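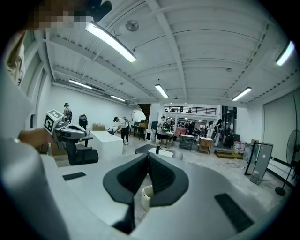
Re: [trolten-interiors] Vanity with the dark top, and the hall in general

Lists > Trolten Interiors > Archive > Thread

Print this message | E-mail this message

2023-02-04

Dear Gus, dear all,

Thank you for your questions, and excuse me that I answer only now. I wanted to go through my notes first so that I do not write something wrong. I put your message here again, with my answers below it.

Gus Tran wrote:
> Hello list,
> Has anyone been in the Magagula hall recently? Skasano offers us the
> vanity cabinet that stands there, the wooden one with the sink, and I
> must say yes or no before May. I need to know three things. Is the
> basin set under the top or on it? What is the height to the top
> surface? And is there any plumbing in it, or is it only a shell?
> Also, my wife asks if the light in there is good enough to judge the
> color of wood. Last time we bought a cabinet under bad light and at
> home it was orange.
> Regards,
> Gus

To the first question: the basin is white and it is mounted under the top. The countertop is dark gray. I like this combination, but you should know that a dark top shows every drop of hard water. We have a similar one at home and I wipe it two times a day.

The height I measured as 863 mm from the floor to the top surface. Please measure again yourself before you pay, my tape is old and the hook at the end moves a little. For the width I have only a note that says "67 + wall gap?" and I am sorry to say I don't remember what I meant by the question mark.

About the plumbing: the cabinet is open, and there is a short drain pipe below the basin. You would have to add the trap and the rest. Ask Skasano which thread the pipe has. With my own sink I did not ask, and I had to go to the shop again for an adapter.

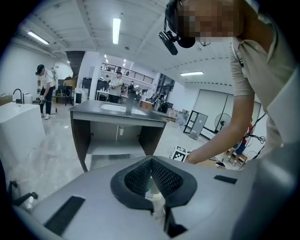

The vanity cabinet with the white basin; the counter with the black faucet is at left.

If you are thinking also about a faucet, look at the black gooseneck on the white counter near the vanity. It is the shape I would choose for this basin – tall enough to fill a bucket under it. Whether it is for sale I don't know. Stollunia has a comparable one in their list, but the price I saw was from last year.

Now the light. The hall has a white ceiling with long fluorescent fixtures, and the floor where the vanity stands is glossy with a marble look. To my eye, wood seems cooler in such light than it does at home in the evening. I would tell your wife to bring a drawer front or some other small piece from your bathroom and hold it against the cabinet door. A paint card is not so good for this, in my experience.

There is also a wooden cabinet further into the hall, on the side of the balcony with the black railing, and a low dark table on the open floor. Somebody on this list asked in autumn for a low table, I think for a reading corner. I did not measure that one, but if the person is still looking, please write to me and I will ask for the dimensions.

One more thing for the transport. A top with an undermount basin should travel upright and with something soft under the bowl. If it is possible to take the top off, I would do it, and carry the two parts separately. I can lend you my two long straps and the gray blankets, only I need them back before May because my sister is moving.

With kind regards to everybody,
Irena

Contact the list owner | Copyright Trolten Interiors list and the authors | Back to top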